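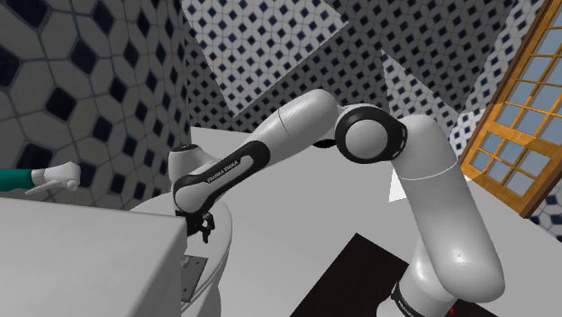

Sim bathroom task, is 60 episodes enough? (Samlow robotics club)

gwion_l
Posted 16 December 2024
Our student team has the arm set up in the tiled bathroom sim and we're meant to show a trained policy at the club night. We have 60 teleop episodes so far. Lloyd reckons that's plenty for one task. I don't buy it. What are other clubs using?

pipwrench
Depends what the task is. You never said.

gwion_l
Sorry. Turn the tap on, turn it off, go back to the start pose. Same room every time.

sarero_dad
My daughter's group did a drawer task with 192 and it still missed the handle if you shifted the base a bit. I wouldn't promise anybody anything with 60.

Stavros Vidmar
I'd disagree with that. If the room never changes, 60 clean episodes can do it. Most school teams record a pile of sloppy ones and then blame the number. How many of yours have the operator stopping halfway to think?

gwion_l
18 that I'd call bad. Aden wants to keep them in "for variety".

Stavros Vidmar
Bin them.

pipwrench
Keep them in a separate folder and train both ways. Costs you one night of compute. Everyone here has an opinion and no one ever posts the comparison.

tessellate
My gripe is the tiles. White and navy pattern on every wall, same thing over and over, and you want a small camera policy to work out where it is from that? Change the wall colour in half the episodes and see if it falls over.

Stavros Vidmar
Wrist camera won't care much about the back walls.

tessellate
You're guessing. So am I, but I'd test it before club night.

sarero_dad
Also, what does "works" mean? We watched a demo in July where they showed the one good run and called it a day. Run it 22 times with the start pose moved and write down every result, including the ugly ones.

gwion_l
Fair enough. I'll drop the 18, train with and without, and do the 22 runs. Lloyd says I'm being a wet blanket.

pipwrench
Tell Lloyd he can do the write-up. And post the numbers here even if they're rubbish.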